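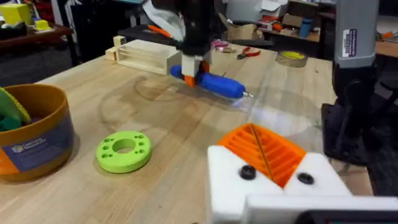 Chapter 7
Debt Collection and the Consumer

When a borrower stops paying, the lender has to decide what to do next. It can wait, write to the borrower, agree to a new payment plan, pass the account to a collection agency, sell the debt, or go to court. Most lenders use several of these steps in order, and most accounts never reach the last one.

This chapter follows an unpaid account from the first missed payment to a court judgment. Chapter 6 dealt with how loans are priced and sold. The questions now are who may contact the borrower, what they may say, and what the borrower can do in return.

By the end of the chapter you should be able to:

explain the difference between an original creditor, a collection agency, and a debt buyer
read a collection notice and find the parts that matter
describe how a borrower disputes a debt
work out what a debt buyer earns or loses on an account

7.1 An Account Goes Unpaid

We will use one account throughout the chapter. A customer in Holtport buys a washer and dryer on store credit from Imdale Home. She makes her payments for a year, then her hours at work are cut and she misses one. The balance at that point is $721.

Imdale Home is the original creditor. It lent the money, and its own staff make the first calls. These early contacts are usually mild in tone. The store would like to keep the customer, and many people who miss one payment catch up the next month.

This customer does not catch up. After 60 days the store hands the account to Totus Recovery, a collection agency. Totus does not own the debt. It collects for the store and keeps a share of whatever it brings in. If it collects nothing, it is paid nothing.

Totus has no success either, and in October the store decides to stop trying. It writes off the balance and sells the account to Mohmand Receivables, a debt buyer, for $83. Mohmand now owns the debt and may try to collect the full $721.

Students often assume that a written-off debt has been canceled. A write-off is an accounting step. The lender no longer expects to be paid and records a loss, but the borrower still owes the money.

7.2 What the Buyer Receives

Debts are normally sold in large batches. The buyer gets a computer file with a line for each account: name, last known address, balance, and date of last payment. The signed agreement and the payment history may not be included. They may cost extra, or they may be missing.

This matters later in the chapter. Suppose our customer made a payment of $70 to Totus that was never passed on to the store's records. The file sold to Mohmand would still show $721, when the correct figure is $651. Mohmand would have no way to see the mistake from the file alone. The customer would need to raise it, and she would need a receipt or a bank statement to support her.

Before reading Section 7.3, write down which of the three companies you think she should contact first, and what she should ask for.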